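Toast for one in a very small kitchen

I've got one bit of worktop between two white walls and that's my lot, so breakfast has to be done in order or I end up buttering on my knee.
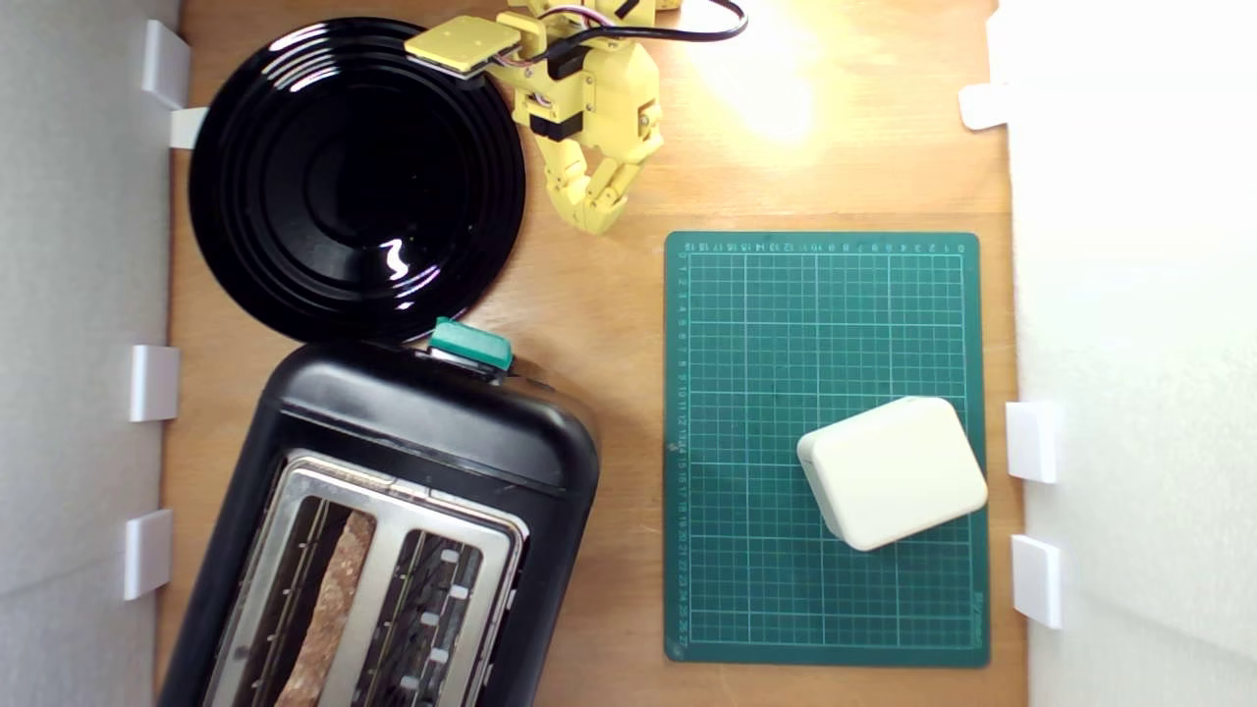

Start with the plate. Get it out before the bread goes anywhere near the toaster and put it right next to it, so the toast only has an inch or two to travel. I like a black one with a bit of a rim (crumbs!), but use whatever you've got.

Next, bread. For a single slice I always use the left slot, purely out of habit. My old Baysal browned better on that side and I've never shaken it off. Set the dial a notch lower than you think, you can always pop it down again.

While it's toasting, get your mat down and cut whatever's going on top. Tomato for me most days, or cheese if Ursina hasn't finished it. Keep the mat well clear of the toaster, as mine once got a melted corner and smelt dreadful for a week.

When it pops up, leave the slice standing in the slot for 30 seconds. It stays much crisper than if you slap it straight on a cold plate! Then lift it out by the top crust, and if it's stuck, unplug the toaster first and never go in with a knife.

Butter right up to the edges, please. Crumb tray gets emptied on Sundays.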